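Visit report: demonstration teaching at the Etum workshop, Carrasco
Prepared by Philomena Foley, Skills and Industry Liaison
28 April 2025

Purpose of the visit

The liaison office was invited to attend Etum's open day for training providers and small food manufacturers. The office accepted because two of our partner colleges have asked for advice on short courses in robot operation, and neither has yet seen a teaching station in regular use. Our party numbered three. The program consisted of a briefing, a supervised tour of the teaching stations and a discussion with operators over lunch.

Briefing

Etum employs 37 people at the Carrasco site. The company does not build robot arms. Its work is to record people performing a task through an arm, and to supply those recordings to clients who train their own control software. Two methods are used. In the first, the operator takes hold of the arm and moves it through the task by hand. In the second, the operator sits apart from the arm and directs it by remote control, watching the view from a camera at the wrist.

Staff were candid about the merits of each. Guiding by hand is easier to learn and suits simple reaching and placing. Remote control takes longer to master, but the operator's hands and sleeves stay out of the recording, and the operator sees only what the software will later see. Most client work at Carrasco is now done by the second method.

The teaching stations

The tour concentrated on the food handling station, where the tasks involve tableware and small portions. Operators are given a written task and a free choice of how to carry it out. They are asked to work at an even pace and to avoid pauses in mid-air, which the software tends to copy.

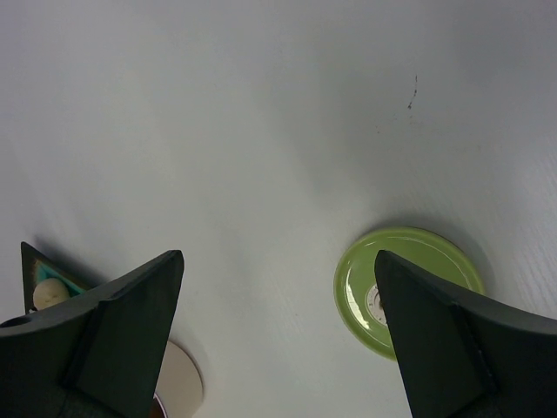
Wrist camera views at the food handling station. In the second view, the gripper is holding tongs.
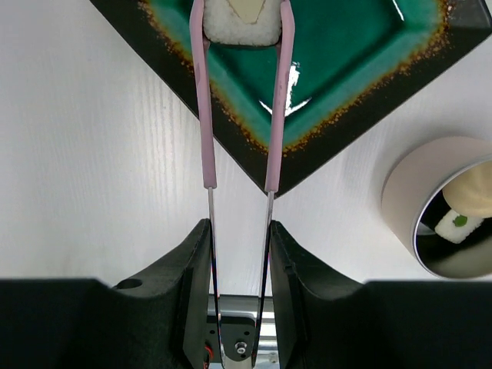
Our party spent most of its time on the question of tool use. A gripper that picks up an item directly has one point of contact to manage. Once it holds a utensil, the operator must judge the position of the far end, and also how firmly to close on something that may crush or slip. The lead operator said that new staff commonly squeeze too hard in their first week. They are therefore started on firm objects and move to softer ones when their supervisor is satisfied.

Each attempt is reviewed on the day it is recorded. Attempts containing a recovered mistake, such as an item put down and picked up again, are kept and labelled separately. Some clients value these – they show the software how to correct itself – while others ask for them to be removed. Etum leaves the decision to the client and records it in the job sheet.

Members of the party were invited to try hand guiding at a second station fitted with a Bumus arm. It moved more lightly than expected, although turning the wrist while lowering the arm required real concentration. One of our party completed a simple placing task on the second attempt. The remote control stations were not open to visitors.

Discussion with operators

Operators come from varied backgrounds, including catering, dental assisting and warehouse work. Prior knowledge of programming is not required. The training period is 62 hours, most of it spent at the station with a supervisor present. Several operators remarked that eye strain was a greater concern than tired hands, and that the rotation of duties introduced last year had helped. Written guidance on seating and screen height was not available at the time of our visit, and we have asked for a copy when it is completed.

The representative from Vudel, a prepared meals firm also attending, asked whether recordings made at one site could be used on a different arm elsewhere. Etum's answer was that this depends a good deal on the gripper and the placement of the camera, and that clients should expect to add recordings of their own.

Follow-up

The office will circulate the operator training outline to both partner colleges and seek their comments by the end of June. Etum has offered to receive a small group of instructors for a full day, with access to the remote control stations. Colleges wishing to nominate staff should write to the liaison office. Travel costs will be met from the existing visits budget.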